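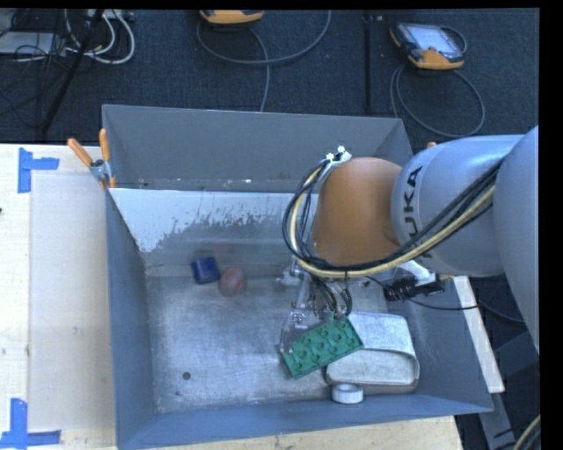

# How does a robot know where to put its fingers?

Think of the last time you picked up a toy brick. You probably didn't think about it at all! Your eyes found it, your hand went over to it, and your fingers closed just the right amount. A robot arm can do the same sort of job, but somebody has to write the software (the long set of instructions a computer follows) to help it along.

At Flolen, Liya Lencho and Mulugeta Gudeta write software like that. Liya looks after the **seeing** part. Her program takes a camera picture, which to a computer is a huge grid of numbers, and hunts through it for shapes. Is that long green patch a brick? Which way is it tilted? A shiny metal bin makes this harder, as bright reflections can look like things that aren't there.

Mulugeta looks after the **planning** part. Once the program has a good guess about the brick, it has to choose a path for the arm that doesn't bump the sides of the bin, or the ball, or the block, and doesn't tug on the cables either. It may try out 532 paths inside the computer before the arm moves even a tiny bit.

Last of all comes **control**, the part that tells each joint how far to turn and keeps checking that it really has.

**Try it yourself:** put 6 small toys in a washing-up bowl and ask a friend to shut their eyes. Now guide their hand to one toy using only words like "left", "down" and "stop". It's much trickier than you'd expect!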